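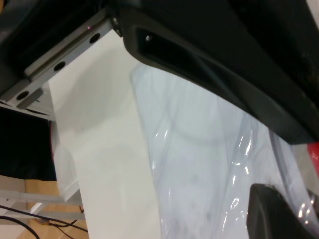 One buyer wrote that the Usine 46 kept its tuning through two full sets under stage lights and needed only the low E touched up before the encore, and asked whether the bridge posts were the same as on the earlier model. They are. The post spacing and thread are unchanged since January.

Usine 46 Electric Guitar
Manufacturer: Brutier
Item status: in stock

The Usine 46 is a solid-body, bolt-on guitar for pop and dance-pop bands that share a stage with keyboards and backing tracks. The pickups are wound for low noise. Output is moderate, and most amplifiers will need slightly more input gain than with a standard humbucker.

Specifications
Strings: 6
Body: alder
Neck: maple, satin finish
Fingerboard: rosewood
Pickups: two Seyoum humbuckers
Controls: one volume, one tone, three-way switch
Bridge: Clindent fixed, individual saddles
Output: 1/4 inch mono jack

Setup
Guitars ship with light-gauge strings at standard pitch. Lower tunings require a heavier set and a small truss rod adjustment. The wrench is in the case pocket. Do not turn the rod more than a quarter turn at a time.

Price: $1,425, hard case included
Left-handed version: to order only, same price
Replacement saddles and jack plates are sold separately.

Specifications revised March 2023.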